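Bollisari Bench: Cloth and Basket pack

Data card, version 10. Maintained by Maricruz Becerra and Illia Kushnir.

What you get

Bollisari Bench is a simulated two-arm workstation, and this pack is the part of it we're happiest with: two black arms, one green cloth, one open basket, and a task that sounds easy until you try it. Fold the cloth, then get it into the basket. The pack holds 1278 teleoperated episodes along with the scene files, so you can train on our demos or throw them out and record your own.

The arms sit on adjacent sides of the cloth in the overhead views, which means they have to share the space right over it. We love this about the setup. A policy that treats each arm as if it were alone will bump wrists within seconds, and you find out early!
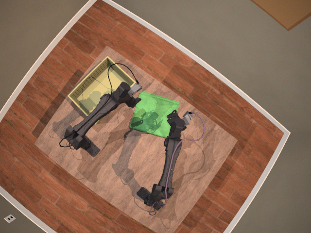 Overhead view with both grippers at the cloth and the basket still empty.

Episodes

Every episode starts with the cloth flat and the basket empty. An operator drives both arms with the Arkham leader handles (sold separately, but any device that writes joint targets will do). Episodes run at most 40 seconds. Recordings that hit the limit are kept and marked "timeout" in the index, and we'd ask you to leave them in at least once, they're great for training a success detector.

Each episode folder contains:

joint positions and targets for both arms
gripper opening for both arms
rendered views, overhead and low side
cloth vertex positions, one array per step
outcome label and operator notes

The low side view was Illia's idea. It costs extra disk space, and it is worth every byte. From overhead you can't easily judge how high a gripper is above the cloth, and that height is where most failed grasps begin.

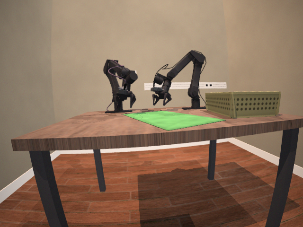
If you only have room for one camera stream, start with overhead and add the side view once your reach looks sensible. The loader takes a list of view names, so switching is a one-line change.

Cables and shadows

The wrist cables are part of the render. They loop up off the grippers, they pass in front of things, and they cast their own thin shadows. Same with the arms: expect big soft shadows on the basket floor and dark patches on the cloth. You can turn shadows off in the scene file, but please try them on first. Maricruz trained the Nassar baseline both ways and the shadowed version was far less jumpy when we changed the lighting.

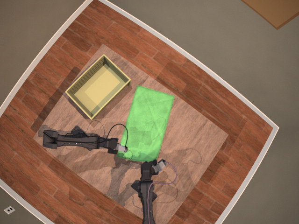
Closer overhead view, with arm shadows on the cloth and tabletop.

Splits

We hold out 15 percent of the episodes for testing, picked by operator so no one person's habits land on both sides. Please report on that split if you compare against Nassar.

Known problems

The cloth can slide through a closed gripper if you raise the step size above the default. Fixed in the Vedance solver branch, which is slower.
Operator notes are free text and some are blank.
Wood floor textures take a while to load the first time.

Contributing

New episodes are very welcome, especially left-arm-first folds, where we're thin. Run the checker script before you send anything and include the index file it writes.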